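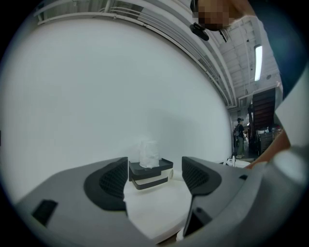
I promised you all the budget post back in July, so thank you for waiting! When Kekeli and I first sat down to plan for hand-held grippers, we had 937 dollars and a lot of hope, and I spent most of the hope on the grippers themselves. Then came straps, cables, spare pads – well, you can guess. Rochelle made me add a line of 80 dollars just for straps, bless her, and I've already used more than half of it.
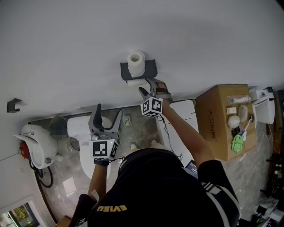 Filed under: Shopping Lists

Marker cubes are next. We want one for every gripper, plus two spares, and Paweena has a quote from Hukovau that I like very much (shipping included!). I'm still torn about buying a second pair of grippers before spring.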